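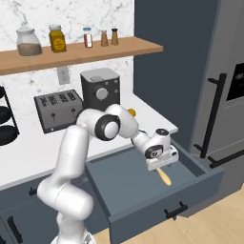
4. Setting Up a Drawer Placement Task

This section covers the simulated drawer placement task supplied with the Pesivex kitchen set. It assumes that the simulator is installed, that the arm model loads without warnings, and that you have finished the controller check in Section 3. The same procedure applies to the Hillham kitchen layouts, except where noted.

In the placement task, the arm holds a spatula over an open drawer and must release it so that it rests on the drawer floor. The policy receives rendered camera views and joint positions. It does not receive the pose of the spatula or the drawer — those values are used only for scoring.

4.1 Loading the scene

1. Open the task launcher and select the drawer placement group.

2. Choose a layout. For a first run, keep the default, which has slate gray-blue cabinets and a white countertop.

3. Set the drawer joint to fully open. The task does not include opening the drawer. If you want the arm to open it as well, use the combined task described in Section 6.

4. Lock the drawer joint. An unlocked drawer can slide when the gripper touches a side wall, and the trial will then be scored against a moving target.

5. Load the spatula as the held object. The handle must be between the fingers before the first control step.

6. Leave the countertop items in place. The toaster and the shelf containers have no part in the task, but they appear in the camera views and in the training data. Removing them changes the input to the policy.

Note: The arm base is fixed to a position in front of the cabinets. Base motion commands are accepted by the interface but ignored in this task group.

4.2 Setting the start pose

1. Move the arm to the stored start pose. The gripper should hang over the interior of the drawer, with the spatula tip pointing down into it.

2. Check the clearance between the forearm and the front edge of the countertop. Turn on contact display and confirm that no contact is reported there.

3. Apply the start pose noise. The default setting shifts the gripper by up to 10 cm in the horizontal plane.

4. Step the simulator with the gripper closed and confirm that the spatula stays in the grasp. If it slips, raise the finger friction value and repeat from step 1.

Caution: Do not raise the gripper force to correct a slipping grasp. High force values push the fingers into the handle mesh, and the spatula may be thrown out of the drawer on release.

4.3 Running an evaluation

1. Load the policy checkpoint. The reference checkpoint is named Trurum and was trained on demonstrations from this task only.

2. Set the number of trials to 96. Results from fewer trials can be used for debugging but should not be compared with the reference log.

3. Select a seed file. Each line sets the start pose and the surface textures for one trial.

4. Start the run with rendering on for the first two trials. Watch the release. If the motion looks correct, turn off the display window and let the remaining trials finish. Camera rendering for the policy continues in the background.

5. Save the log before closing the launcher. Unsaved logs are discarded.

4.4 Scoring

A trial counts as a success when all of the following hold at the final step:

The spatula is in contact with the drawer floor.
No part of the spatula extends past the side walls.
The gripper fingers are open and clear of the handle.

The Chiu score is reported next to the success rate. It lowers the value of a success when the spatula is dropped from a height — a trial can pass and still score low. Use it to compare checkpoints that have similar success rates.

Note: A spatula that comes to rest leaning on a side wall passes if its other end touches the drawer floor. To exclude these trials, turn on the flat rest option in the scoring file and run the scorer again on the saved log. The trials do not need to be repeated.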